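Search this site Search Go

In Defense of the Clothes Chair

By Ingeborg Koller
November

My mother ironed pillowcases. She ironed dish towels too, and for a while in the winter I turned 6 she ironed my father's handkerchiefs into little squares so sharp you could have cut cheese with them. I grew up believing that a house was something you kept ahead of, the way you keep ahead of weeds, and that if you ever sat down before the basket was empty the whole place would slide into the river by morning.

I have now lived in my own house in Plorkosville for seventeen years, and I would like to say a kind word for the clothes chair.

You know the one. Ours is in the bedroom, under the window, and I bought it at the Riltstead church sale with the idea that I would read in it. I have read in it maybe twice. What it does all day is hold the things that are too clean for the hamper and too worn for the drawer: the cardigan from this morning, the jeans that have another day in them, the T-shirt I pulled on to take out the trash and took off again before supper. My mother would have washed every one of them. My grandmother, who had one good dress and hung it on a nail, would have wondered what on earth for.

I think the grandmothers had it right. We wash far too much, and then we feel bad about how long it takes us to put it all away. When our old machine gave out last spring the repairman from Guerra quoted us ninety dollars just to come and look at it, and it sat there for most of a month while I dithered. I rinsed things in the sink. I aired sweaters on the porch rail. And, well, we were fine! We smelled like people. The collars held up better, the towels got soft again once I quit drowning them in soap, and I had whole evenings I didn't know what to do with. I started writing letters again. I called my sister in Skivham and we talked until the tea went cold, and then she made more tea and we kept going.

I am not telling anyone to be dirty. Socks are socks, and a shirt you've mowed the lawn in should go straight into the wash. But a green knit top in a heap is still a perfectly good top, and so is one that somebody got halfway through folding. A wrinkle is only cloth that has been somewhere. I'd put on either of these without a second thought, and I'd wear it to the bank.
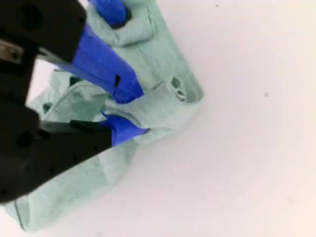
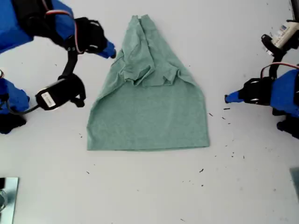
Comments

Marlene: Lovely piece, Ingeborg, but I have to stick up for your mother a little. Mine ironed too, and it was the only hour of the day when she had the radio to herself and none of us dared bother her. I don't think it was ever about the pillowcases. I still iron mine on a rainy afternoon and I won't be giving it up.

Dot in Riltstead: Our chair is a treadmill. Same idea. I agree on the towels, I use half the soap I used to and they dry me off better.

P. Hanley: Did you ever get the washer fixed? Mine is making a noise.

Ingeborg Koller: We did, a new belt. I run it once a week now. Marlene, I think you may be right about the radio.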